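Section 6: Setting Up Your Witach Dehumidifier

Before you start, choose a room. The Witach likes a closed one. It will try to dry the whole of Skenevport if you leave a window open, and it will fail at your expense.

1. Stand the unit upright for 2 hours before plugging it in. If it came home lying down in the trunk, wait overnight.

2. Slide the tank in until it clicks. A tank that is nearly in counts as out.

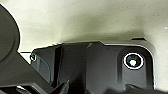
3. Plug straight into a wall outlet. The power strip behind the couch has enough to worry about.

4. Hold the fan key until the humidity number blinks, then set it to 50. Lower settings are available for people who enjoy static shocks.

Note: Code 801 means the tank is full. Code 1049 means the filter is dirty - or that you put it back damp, which the machine considers the same offense.

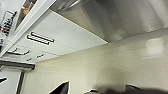

Marlene Penner wrote in to ask whether the water can go in her steam iron, seeing as it looks so clean. It can't. It has been through the coils and whatever dust was living there. Pour it down the drain.

CAUTION: Do not move the unit with a full tank. You will do this once.

5. Wash the filter in lukewarm water every April, and again when the code nags you. Let it dry flat, out of the sun. 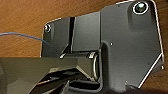
Stirow Home Products - Customer Manuals Department
Revised 22 August 2023

6. For continuous draining, remove the rubber plug at the back and push the hose on firmly. Keep the hose running downhill all the way to the drain. Water has never made an exception.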